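Rirnolholm Butcher-Block Table: Review After a Winter of Use

I bought the Rirnolholm table in the fall to replace a folding table that had started to sag. It was ordered from Talumthorpe, the furniture outlet, and cost $514 with delivery. I have used it every day since, mostly as a work surface and sometimes for meals when the kitchen is full.

The table came in two boxes. One held the top and the other held the legs, the bolts and a small tin of oil. The top is heavy. I could slide it along the hall by myself but needed a second person to turn it over. Assembly took less than an hour, and the only tool required was the hex key in the box. One of the bolt holes was slightly out of line and had to be persuaded. The other legs went on without trouble.

The maker rates the table for 300 pounds spread over the top. I have not tested that and don't plan to. I have leaned on it, sat on one corner to change a light bulb, and kept a sewing machine on it for most of a month. It has not creaked or moved.

The surface is made of narrow planks glued side by side, and the color runs from honey to tan. It varies more than the catalog photo suggested. I like that, though anyone matching it to an existing counter should ask for a sample first. The planks were sanded well. I found one rough patch near an edge and took it down with fine paper.

Size was the main reason I picked it. A desk lamp, a kettle and a pot can stay out at the same time as whatever has been left there by the kids, and there is still room to work.
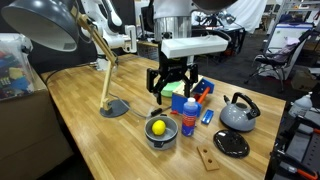
Does the top need to be oiled often?

Every couple of months is enough with normal use. I wipe on a thin coat in the evening, leave it overnight and rub off the extra with a dry cloth in the morning. The supplied tin lasted for 3 coats. After that I switched to Wusix board oil, which costs a little more and smells less.

Water is the weak point, as with any oiled wood. A wet glass left out overnight made a pale ring. It faded after the next coat but I can still find it in low light. Coffee wipes up if you get to it the same day. I use a trivet under anything off the stove and have no burn marks so far.

Scratches show less than I expected. Toys with hard corners get dragged across it and leave faint lines, and the oil hides most of them. A deep dent from a dropped can is still there – it would need sanding, and I have left it alone.

Before this one I looked at the Ngubane table, which has a sealed top and a drawer. It would be easier to keep clean. The sealed finish felt like plastic to me, and the drawer hung low enough to hit my knees. If you don't want to oil anything, it's probably the one to get.

Talumthorpe's delivery was two days late and the driver left the boxes in the lobby. The warranty runs 5 years on the frame and does not cover the finish.

I would buy the Rirnolholm again at the same price. Check the bolts after the first few weeks, as two of mine had worked loose and needed a quarter turn.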